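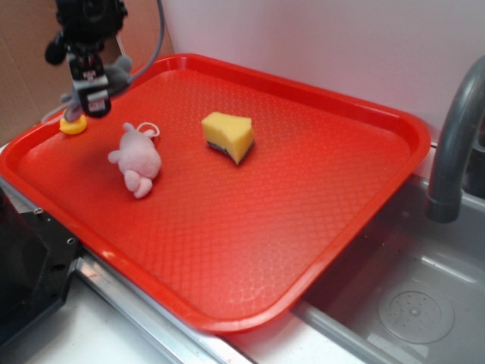 Can a robot clean up a kitchen yet?

Parts of one, slowly, if you're patient and the kitchen is small and nothing in it is breakable. I know that's a squishy answer, but I've been reading and asking about this for months now, ever since my knee surgery last August, when bending down to the dishwasher became the worst part of my day and I started wondering (a little desperately!) whether anyone was going to sell me some help.

So let me tell you where I've gotten to. The thing that surprised me most is how much of the work is plain picking up and putting down. I always pictured the hard part as scrubbing. But before you can scrub anything you have to clear the stuff out of the way, and the stuff is never all one kind. Take a tray by the sink with a yellow sponge on it and a pink plush toy lying on its side. My hand handles both of those without asking me. A gripper with two jaws has to come straight down over each one, and a sponge squashes one way and a stuffed animal squashes another, and the little string loop on top of the toy is a whole separate question. Do you grab the loop? I would. I'm not sure a machine should.

My friend Estela Espinoza, who used to run the packing line at Lallau and has strong feelings about machinery, laughed at me when I brought this up. On her line they had a pair of arms from Šimko that moved boxed parts all day long, 166 boxes an hour, and she says they were wonderful as long as every box was the same box. Then one day a carton came through with a soft corner and the whole line sat there for 20 minutes. "Your kitchen," she told me, "is nothing but soft corners." She's right about that, and she has seen my kitchen.

Still, I'm more hopeful than she is. I watched a long talk put up by a small outfit called Kirkard, and their arm put away 72 objects out of a bin of mixed household things, toys and cloths and so on, and it took nearly an hour. You could call that terrible. My nephew would finish in five minutes, with a bribe. But I wasn't going anywhere, and an hour of slow tidying while I sat with my leg up and a cup of tea would have suited me fine - I'd have cheered it on.

What I wouldn't trust it with yet is anything wet and slippery, or the good glasses, or deciding what belongs where. A toy next to the sink might be waiting for a wash or might have been dropped there by a visiting toddler, and I have to stop and think about it myself half the time.

The knee is much better, by the way, thank you to everyone who wrote. I can reach the bottom rack again, though I still complain about it. Next time I want to get into laundry, and the folding machine Estela swears she saw at a trade show in Lultska.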